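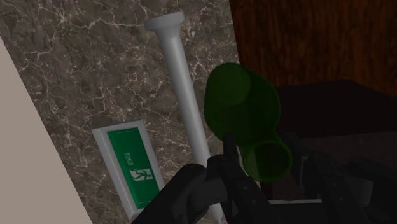
Most grasp planners treat the moment of contact as the end of the problem. The planner picks a pose, the controller drives the fingers there, and a success flag is raised when the object has moved up by some fixed distance. Zoi Politis, who runs the manipulation software group at Kultotus, regards that flag as the least useful number in her logs. Her team spends its time on the interval between approach and closure, when the wrist view is dominated by the hardware itself. With black fingers across the lower part of the view and a see-through green bottle shape tilted neck-down toward them, a segmentation network has to decide which pixels belong to the object, which to the gripper, and which to the veined marble behind. A lit-looking green EXIT sign on the same wall does not help. It is close enough in hue to attract a color-based tracker, and its outline is far easier to find than the bottle's.

The group's answer is a software layer called Clumance. It sits between perception and motion control and does one thing: it keeps a running estimate of how much the pose of each tracked object should be trusted. The estimate is updated on every control cycle. When it drops below a set level, the controller stops accepting new targets from perception and continues on the last good one, at reduced speed, until the estimate recovers or a timeout expires.

The idea is old. Filters with confidence terms have been used in navigation for decades. What Clumance adds is a model of the robot's own body in the camera view. The layer knows the joint angles, so it can render a mask of where the fingers ought to appear and remove those pixels before the pose estimator sees them. Politis says the mask was written in two weeks and debugged for 14.

"The rendering was easy," she says. "The timing was not. If the joint state is one cycle older than the image, the mask is in the wrong place, and you cut away the object and keep the finger."

The fix was to stamp both streams from one clock and interpolate joint angles to the exposure time of each image. In simulation the problem disappears by default, which is how it went unnoticed. The team now injects delay on purpose. Each test run draws a latency offset at the start and holds it, and a second, smaller jitter is applied per cycle.

Test layouts come from a scene generator named Lockyer, maintained by Polyxeni Vrettos.

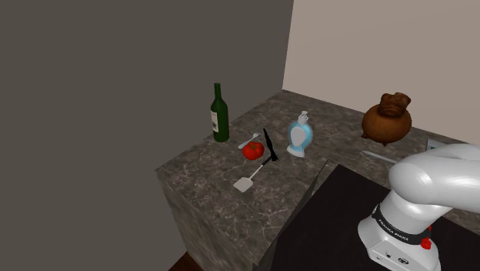
Vrettos builds her layouts around difficult neighbors. A dark wine bottle against a dark wall has a weak silhouette. A thin spoon beside a tomato presents a depth estimator with almost no height to work with. Slender black utensils are worse still, as their outlines break up at low resolution and the pieces are often tracked as separate objects. The arm model, a Franka Emika, is placed so that it blocks part of the counter from the overview camera, and the planner has to cope with objects it can see only in part.

"People ask for clutter, and then they scatter cubes," Vrettos says. "Cubes are polite. Give me a spatula with a long handle."

Lockyer holds 273 layouts at present. Each is stored as a short text file listing object models, poses, surface materials and light positions, with a seed for anything drawn at random. A layout that causes a failure is frozen under its seed and added to the regression suite, which runs overnight. There are 68 such cases. Eight of them have never passed on any release, and Vrettos sees no reason to remove them.

Translucent objects make up most of those eight. The renderer bends and tints light through the material well enough for a human viewer, but the depth channel comes from a separate pass that treats every surface as opaque. The planner is therefore given cleaner depth on glass than a physical sensor would return. The team corrects for this by punching holes in the depth image wherever the material is flagged as transmissive, then adding noise at the borders. Politis calls the method crude. It brought simulated failures closer in kind to the bench failures, and she has kept it.

The second piece of tooling is a log viewer, Grudura. It replays a run with the color image, the self-mask, the depth and the trust estimate on a common time axis. An engineer can drag to the cycle where trust fell and step through the inputs that caused it. Before Grudura, this meant opening four files and lining them up by hand. Vrettos added one feature against some resistance – the viewer refuses to open a run if any stream is missing its clock stamps.

The group has no plans to learn the trust estimate from data. A small hand-tuned function with five inputs does the work now, and each input can be plotted. A learned version was tried in July and scored slightly better on the regression suite, but it held high confidence through two cases in which the mask was plainly misaligned. It was shelved the same week. The code is still in the repository, on a branch that no longer builds.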